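February 22, 2023
Kalari two-arm kit, loan unit, entry 4
Prultville shop, back bench

Still on the cloth routines. The loan runs out at the end of the month and I would like the write-up to say something more useful than "arms moved."

Carried over from last entry: the left arm no longer complains at startup. I reseated the connector under the front edge of the table and it has behaved since. The manual blames this fault on "operator posture." I was sitting down at the time, for whatever that's worth to Kalari support, who have had my ticket since November and have so far sent me a link to the manual.

Today's job was the two-corner lift. Both grippers take a top corner, raise together, hold, then lower toward the front. The kit ships with this as a canned routine called Drape. There is also one called Drape 2, which as far as I can tell is Drape with a longer pause at the start, for suspense.

Ran 40 lifts on stock settings, same cloth throughout, flattened by hand between runs. 19 were good enough to fold from. The usual failure is one side closing on air and the other side carrying on regardless, so you get a very dignified presentation of half a cloth. The software logs this as a success. It logs everything as a success. I have started keeping my own tally on paper.

Then changed two things. Dropped the lift speed to the second slowest setting, and moved the pinch point a little farther in from the corner. Another 40 runs, and only 12 misses. I'd like to credit the speed, but I changed both at once like an amateur, so that goes on the list for tomorrow.

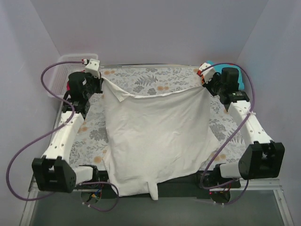
Moving the pinch in has a price. You tend to get a small flap turned over beside the gripper, and it stays turned over when the cloth goes down, so the fold starts with a crease baked in. For rags, who cares. For the napkin people at Zurkico, who are the reason we're looking at this kit at all, I think they'd care quite a lot. Possible fix: regrip after the first lower. Drape doesn't allow for it. The scripting layer does, if you pay for the scripting layer.

On cables. The brochure says "tidy internal routing." I have read that line several times in a spirit of generosity. The purple cables go out in big loops to the sides and they do stay clear of the cloth, I'll give them that, but anything you park next to the arms is fair game on a wide sweep. Leave more room at the sides than the setup sheet asks for. If Kalari ever wants a suggestion, it's cable ties, and a sentence in the brochure about cable ties.

On the mat. Flowers and ferns, yes. I have heard all the remarks. White cloth on a mostly white print is a fair test of whether the corner finder works, and the answer is: better than I expected near the back, worse along the front edge, where the tail of the cloth hangs over and it can't make up its mind what counts as a corner. Will try the plain dark mat next and see if the misses move.

Compared with the Kong kit we had in last fall: the Kong was stronger, louder, and gripped fabric as if it owed it money. It left marks. The Kalari fingers don't, at least on this cloth. Setup is also much quicker. Where Kong wins is that when it failed, it told you so, with a buzzer you could hear from the parking lot. I didn't think I'd miss the buzzer.

Price as quoted is still 124 a month for the service plan on top of the kit, and the plan is what gets you the scripting layer and "priority" tickets. See above regarding tickets.

Where I am on it so far: decent hardware, nice light touch, canned routines fine for a demo, success reporting not to be trusted near a customer. I'd extend the loan before I'd buy.

To do
- rerun at stock speed with the new pinch point, and ONLY that
- dark mat, same cloth
- try a heavier cloth, the thin one flatters it
- ask Kalari what Drape 2 is for
- whoever has the small hex driver, it lives in the top drawer, please put it back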